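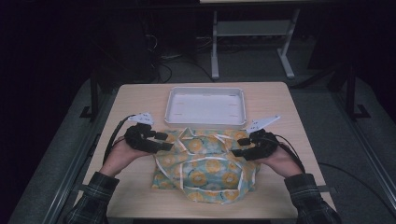 The Best Gift Wrap Is the One You Get Back

Thursday, December 7, 2023

I fell hard for cloth wrapping last winter, and I'm still finding excuses to do it. A square of printed cotton goes around almost anything (jam jars, paperbacks, a very lumpy teapot!) and you never have to hunt for the end of the tape.

Flowers and stripes together are my favorite. Yellow-orange blooms on pale teal-green look like spring, even heaped up on a light wooden table before a single knot is tied, and once the corners come up the stripes land somewhere new every time.

How to start

Lay the cloth face down with one corner toward you and set the gift in the middle. Bring two opposite corners over the top and tie them, then do the same with the other 2. Keep the first knot flat. A plain white tray is lovely for carrying a few finished bundles to the door.

Karam, the fabric shop in Astano, sells remnants by the basket, and I came home with 11 of them. My family is getting very pretty jam.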